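I've had a few messages asking how I stop things going musty and rusty in the garage over the damp months, so I'm putting it all in one place before I forget (again!).

First job is air. Anything shut up tight will smell by April, so leave a gap behind whatever you've got standing against the wall -- 13 cm is what I allow, and I wouldn't go less than 6. Same goes for shelves. If boxes are jammed right to the back, pull them forward a touch.

Second, never put anything away damp. I know, I know, everyone's mum says it. But one wet pair of gardening gloves will set off a whole cupboard, and then you're washing dust sheets you never even used. 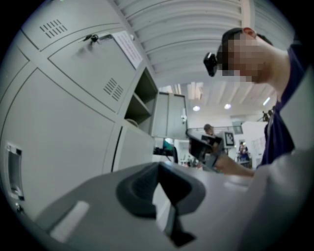
For the smell itself I use plain bicarb in old jam jars with a bit of cloth over the top and an elastic band. Change it when it goes lumpy. I did try the Plavine sachets one winter and they were fine, but they cost a fair bit more and I kept finding them split open behind the paint tins.

Stiff locks and hinges next. Please don't squirt cooking oil in them! It goes gummy and picks up every bit of fluff going. Rub a soft pencil along the key, work it in and out a few times, wipe it, and do it again until it turns nicely. Hinges can have a drop of proper light oil, and I do mean a drop.

Rust spots on metal will usually come off with a ball of scrunched foil dipped in water. Go gently on painted bits, dry them well, then a thin smear of wax polish on top. I've had the same tin of Herkum wax for years and I'm barely halfway down it.

Oh, and spare keys -- tie a scrap of coloured wool to each one and write down which colour is which on the inside of the fuse box door. Mine's green for the shed and red for the side gate.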